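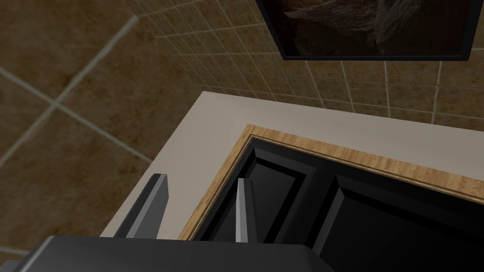 Page 34
Topic 2: Can a machine do the housework yet?
Course reader for Household Automation, taught by Notburga Trummer and Iman Amrani. Read before the July workshop. Bring the chore sheet with you.

2.1 What we mean by a chore
In this unit a chore is a job with a finished state that an ordinary person in the house would accept. Wiping a benchtop is a chore. Moving a cloth across a benchtop is a motion. Most published demonstrations show the second and are described as the first, so when you read a claim, look for who judged the result and what they were told to look for.

A kitchen bench is a harder work surface than it looks. It has corners, it has edges where one material meets another, and it has things set into it. A person wiping near a timber trim slows down at the groove and runs a fingertip along it without being asked. A two-fingered gripper has to be given that behaviour, either through programming or through many recorded examples of someone doing it.

Dark glossy surfaces are a separate problem. Many depth cameras work by projecting light and reading what comes back, and a shiny black panel may send very little back in a useful direction. The machine can end up with a hole in its map exactly where it needs to place a finger. Matte, pale surfaces usually give better readings. Keep this in mind when you compare results from different kitchens.

2.2 Simulation and the real house
Most training now begins in simulation. The reasons are cost and breakage. A simulated arm can hit the wall 200 times overnight and be ready again in the morning.

What carries over well: layout, reach, collision avoidance, the order of steps. What carries over badly: friction, soft goods, liquids, grease, anything that sticks. A simulated drawer opens the way its author wrote it. A drawer in a rental flat in Plomport opens the way the last tenant left it.

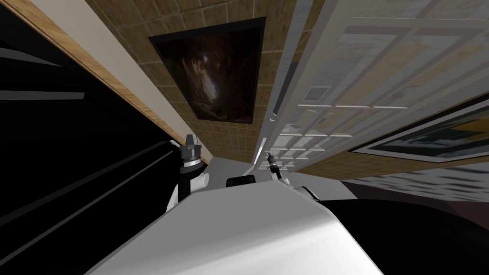
The same caution applies to whole rooms. Moving a base with two arms through a furnished space means planning for the arms, the body and whatever is being carried, all at once. Armchairs and tall cupboards narrow the path. Windows change the light through the day, and a camera setting that suits the morning may be useless by 4 pm. Pictures on the wall are a known nuisance for recognition software, which can take a printed landscape for real depth or a printed object for one that can be picked up.

For the workshop we will use the Totumetti task list, which sorts chores into three groups.

Group A, mostly workable: vacuuming open floor, carrying a rigid item between two known points, pressing a switch.
Group B, workable with supervision: clearing a table of sturdy dishes, loading a rack, wiping a flat bench.
Group C, not yet dependable: folding mixed laundry, cleaning around taps, dusting frames, making a bed with someone's belongings on it.

Dusting frames surprises students every year. The job asks for light, even contact along a thin edge on something that may be hanging from a single hook. Press too hard and it swings or falls. Too lightly and the dust stays put.

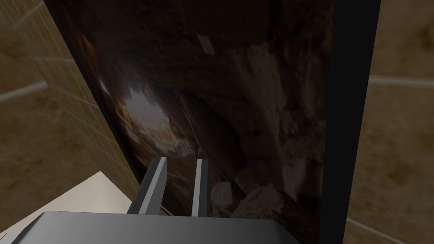 Iman Amrani: I would move dusting up to Group B. With a compliant wrist and a frame that is fixed to the wall, the force problem is manageable now. My objection is to the time it takes. If the machine needs almost half an hour and a person standing by, the household has gained nothing, and our list has no column for that.

The point about time is fair and a column has been added to the chore sheet. Record minutes of machine work and minutes of human attention separately.

2.3 Before the workshop
Choose one chore from Group B and do it yourself at home, slowly. Write down each contact your hands make with a surface and what you felt that told you to stop, press harder or change direction. Then mark which of those signals a camera alone could supply.

Reading: the Zarnberg notes on contact and force, first two sections only. The Lamrani material is optional and will come up again in Topic 3.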